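Gripper won't open after an e-stop: how to get it back without breaking a finger

4 April 2020 — by Bit-na Kwak

Second time this month so I'm writing it down. Arm stops mid-move, you clear the stop, arm comes back fine, gripper just sits there. Error 351 on the pendant.
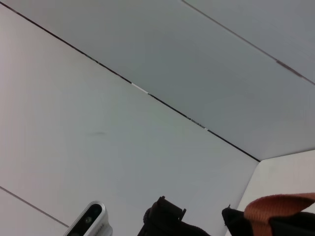
Do NOT pull the fingers apart by hand. Marjatta did that in November and bent the drive link on one of the Brurneo units. Took 8 days to get the part.

What's going on: the stop cuts power to the gripper before it saves its position. Power comes back, it doesn't know where it is, it refuses to move. Fair enough. The message says "motor fault" but the motor is usually fine.

Before you touch anything

Key switch to manual. Take the key with you. Speed down to the lowest setting. If someone else is in the cell, get them out — the homing move is quick and it does not ramp up like the arm does.

Steps

1. Look at what's near the fingers. Walls, straps, cables, a part. If anything could get caught, jog the arm back first. Arm works fine with 351 showing.

2. If it's holding a part, put something soft under it. It will drop.

3. Gripper power off at the cabinet, not at the pendant. Pendant only drops the signal. Wait until the status light is all the way out.

4. Power back on. Wait for steady amber. Blinking means it's still booting, leave it alone.

5. Menu, Tool, Reset, then Home. Hold the enable switch the hole time. Let go and you start again from step 3.

6. Fingers go full open, full closed, open again. Set the open limit back to 2000 in the tool page, homing wipes it. I forget this every time.

7. Open and close 2 times with nothing in it. Then a test part. Then auto.

If 351 comes back

Check the cable where it bends at the wrist. On our Trokis arm the sleeve had rubbed through and the fault only showed with the wrist tilted up. Looked random, wasn't. Swap the cable, don't tape it.

Still there with a good cable? Tag it out and tell Jae-hoon. Dont keep resetting it to get through a shift.

Will add the wiring notes when I find them.

We use cookies to remember your settings and count visits. Accept | Manage choices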